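Search the notebook
Search

Sep 11, 2018

Long one tonight, sorry to whoever reads this over coffee. Screens for Jummai's big blue print, second day of trials. I walked in by way of the canal again and got stuck outside Omoregie for ages looking at the buns in the window, then bought one, then ate it before I reached the door. So I started with sticky hands, which you do not want anywhere near good paper. 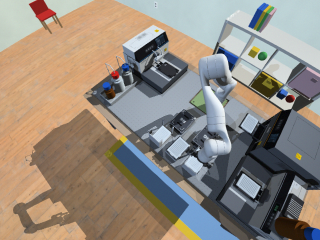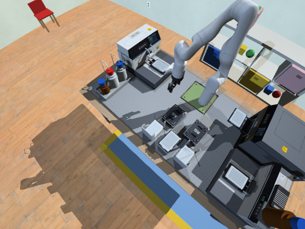
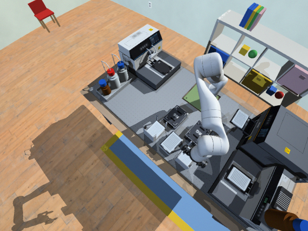
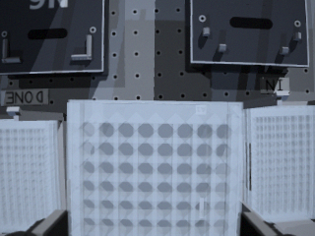

First three: gray bench, red chair. Last: the pegboard wall.

Okay, the blue. Yesterday's mix looked gorgeous in the tub and like a school sweater on paper. Jummai Shehu came by at lunch, held the proof up to the window, tilted her head and said "it's a bit polite." She's right. She wants the color of the street just after the shops close, when the sky is still going and the signs have come on, and what I'd given her was a bank brochure.

So I went back to the start. Weighed everything this time instead of scooping, and wrote it on the lid in grease pencil so Obinna can't tell me I made it up. Total batch is 389 g including the transparent base. The change is a small spoon of the warm red and a lot less white. It looks nearly black wet and I got nervous, but it dries back to something with real depth. Pinned it next to yesterday's proof and the old one just died on the wall.

Paper notes. The Cedier sheets are lovely but they drink. First pull on the smooth side was fine, second pull with the same pressure came out starved along the left edge, and I spent far too long blaming the squeegee. It was the snap-off. Raised the screen a hair on that side and the edge filled in. I also tried the toothy side for fun and I kind of love it! The blue breaks up a little in the texture and you get this grainy evening feeling. Jummai hasn't seen it yet. I put two of those on the top shelf of the rack with a note, please don't move them.

Screen 2 needs recoating. There's a pinhole cluster right under the lamppost, and I've taped it twice now and the tape is starting to print as its own little rectangle. Whoever coats it, do it thin and leave it flat in the cupboard for longer than you think. Mine from June peeled at the corner and I'm still annoyed.

The other thing is drying time. I stacked a few at 20 minutes and got ghosting on the backs, very faint, but Bostis will see it. They look at backs. When we delivered the harbor prints there, they turned every single sheet over before they signed for the box. An hour on the rack, minimum, and if it's raining, leave them overnight.

Obinna Jibrin thinks we should run the blue last, over the yellow, and I've been running it first. We had a proper argument about it, the nice kind, with him drawing on the back of my test sheet. His way, the shop windows glow through from underneath. My way, the yellow sits on top like a sticker. I did one each and - fine, his is better. The blue has to be a touch more transparent for it to work, so add base, don't add white. I'll do a proper ladder of strips tomorrow with the base going up a spoon at a time.

Stock: 272 sheets of the Cedier left after today, which sounds like plenty until you remember the edition, the artist's proofs and me. I've asked Skalton about another pack in the same tone. They've got a newer one that they swear matches and it does not match, it's pinker. Hold the two together by the back door in daylight if you want to check.

Wash-up was grim. That dark mix hangs on in the mesh, so do it straight away and do both sides. Gloves are low.

To do tomorrow: strips, recoat the lamppost screen, show Jummai the toothy ones, ring Bostis about whether they want the sheets torn or cut. I've got the yellow covered with film in the small tub, second shelf, it should still be good in the morning.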